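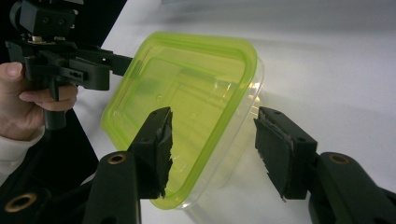

*Clear container, lime-green lid*

## About Heltbridge Hockey School

We teach hockey to kids and grown-ups in Pladmont, and we love every loud, cold minute of it! The school began with 12 skaters sharing one early slot at the Siddiqui Rink. Today we have 138 players on the books, from first-timers holding on to the boards to adults who haven't laced up since high school (welcome back, by the way).

Our youngest group starts at age five. They skate for the first half of each session and play small games for the second, and yes, everybody gets a turn in goal. Older players work on edges, passing and reading the play, with no more than 8 skaters to a coach. We run 2 evening groups for adults as well, and the beginner one fills up fast.

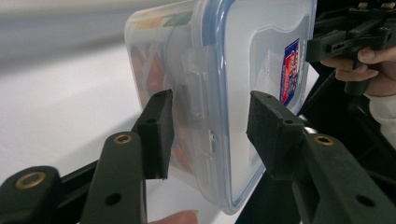 *Storage container with a clip lid and pale-blue seal*

All of our coaches played the game themselves, some in college and some in the town league, and they still get excited when a new skater pulls off a clean stop. We're big on trying things, falling down and trying again.

In December we host the Nustov Cup, our own in-house tournament. Teams are mixed by age and drawn from a hat, so you may end up on a line with your neighbor's kid!

New players can join at any point in the season. Loaner helmets and sticks are kept at the front desk, so come by and skate with us.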